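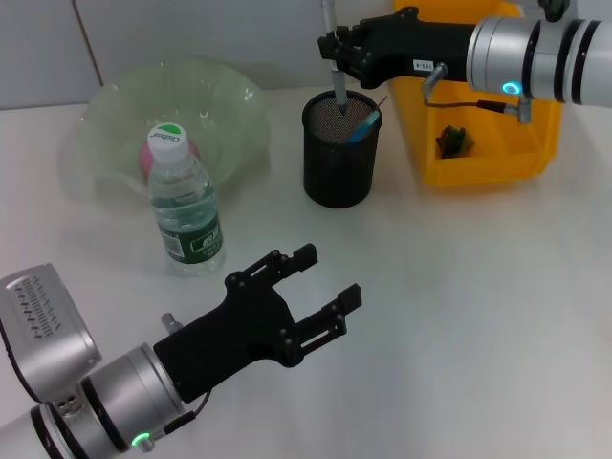 Ticket 27: Right arm lets the pen go too early
Project: Kidon (desk tidy-up team)
Opened by: Luzius Berchtold
Status: Closed
Area: right gripper, release step

Problem

The right arm picks up the pen fine, carries it over to the pencil cup fine, and then opens before the pen is far enough in. Sometimes the pen tips over the rim and rolls off across the table. It only happens with the gray one. The blue pen goes in like a dream!

I would love to get this sorted before the club demo in August. The rest of the run looks so good now.

What I expected

Arm comes down, pen goes into the cup, fingers open, arm backs away.

What I get

Fingers open with most of the pen still sticking out above the rim. No error in the log. Dumel (our run script, for anyone new) marks the step as done and moves on.

Steps to repeat

Load the pen routine in Dumel.
Start with the left arm parked and its gripper open.
Run the right arm only.
Watch the drop.

Log

Luzius, 2:10 pm
Ran it 14 times with the gray pen. 5 bad drops. Same cup, same spot on the table. I had the left arm sitting still the whole time so we can rule out the two arms fighting each other.

Hollenstein lab desk, 2:25 pm
Nice clear report, thanks! Can you check where on the pen the fingers close? If the grip is lower than the routine thinks, the fingers get close to the rim early and the force limit could trip. Dumel treats a tripped limit as "touched bottom" and opens up.

Luzius, 2:50 pm
Oh, that is a great lead. I slowed the whole thing down to a quarter speed and watched from the side. The fingers do come down really close to the mesh. On one of the bad runs I heard a tiny click right before the release, and there is a spike in the force log at the same moment. I think we have it.

Luzius, 3:05 pm
Tried a new grip point, higher on the pen. Way better, but one run out of the next batch still let go early. The pen swung a bit between the fingers on the way over and came in at a slant.

Hollenstein lab desk, 3:20 pm
Two things to try, one at a time please so we know which one helped:
Add a pause of 2 seconds above the cup before going down.
Change the release rule so it needs the force limit AND the target height. Force alone should stop the arm but keep the fingers shut.

Luzius, 3:55 pm
Pause first: the pen settles and hangs almost straight. No slanted drops after that, but I could still fool it by nudging the cup over toward the yellow bin so the fingers touched the rim.

Then the release rule: now when I nudge the cup, the arm stops, holds on to the pen and waits for me. It is so satisfying to watch. I ran the full set again with the cup back in place and got 14 good drops!

Fix

Grip point moved up on the gray pen.
Pause added above the cup.
Release now needs both force and height.
Saved in Dumel under the name Ukitz. The old routine is still there, please don't run it with the gray pen.

Still open

The arm stops when it hits the rim but doesn't try again by itself. I'd like to add a small lift and a second try. Opening a new ticket for that tonight.

Closed by Luzius, 4:15 pm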